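About Cotden Computer Reuse

Cotden takes in desktop computers that offices, schools and libraries no longer want. We repair the ones worth repairing and strip the rest for parts. Our workshop is at 1606 Ellgate Road in Ellunstead, and we have been in the same building for 11 years.

Most of what arrives is the ordinary office tower. We check each one in, take off the side panel and look over the cables, the drive bays and the board before deciding what to do with it.

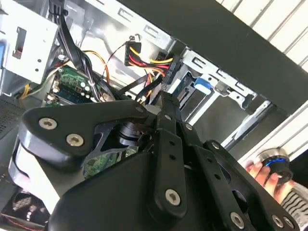
Drive bays and cabling in a tower with the side panel off

Drives are wiped or destroyed before anything else leaves the building. Donors who give us more than 4 machines get a written list showing what was done with each drive. Smaller donors can ask for one.

Processors and memory are pulled, tested and sorted by type. Good parts go back into refurbished machines or are sold singly at our counter. Boards, cases and cable that we can't use go to Chowdary Metals for recycling. 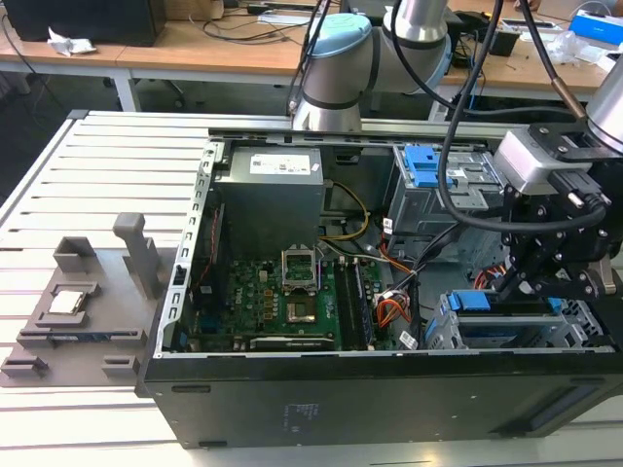
Tower on the bench with its CPU socket open, and a processor in the tray at left

We send out 500 refurbished desktops a year. Schools in Ellunstead get first pick each July, and the remainder are sold to the public with a 90-day warranty. We do not take printers, tube monitors or loose batteries.

Drop-off is at the rear door on weekdays. Please call first if you have a full van load. Keyboards and mice are welcome, and power cords should be left in the box with the computer they came from.

Page last updated 29 May 2023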